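The Plate Method for Loose Letters
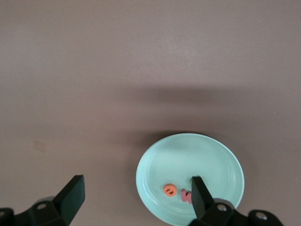
Foam letters on a light aqua-blue plate.

Foam letters travel. In February they were under the couch, in the dryer and behind the radiator at our place, and the 60-piece Skolum set was down to 21.

The fix we settled on is a dinner plate. A shallow one with a raised rim works best, and a plain color makes an orange "e" easy to find. Put out a few letters at a time – enough for a short word – and leave the rest in the bag.

Foam that has gone gray can be washed in warm water with dish soap. Press it in a towel and leave it flat overnight. Kedalby sells spare vowels, which tend to go missing first.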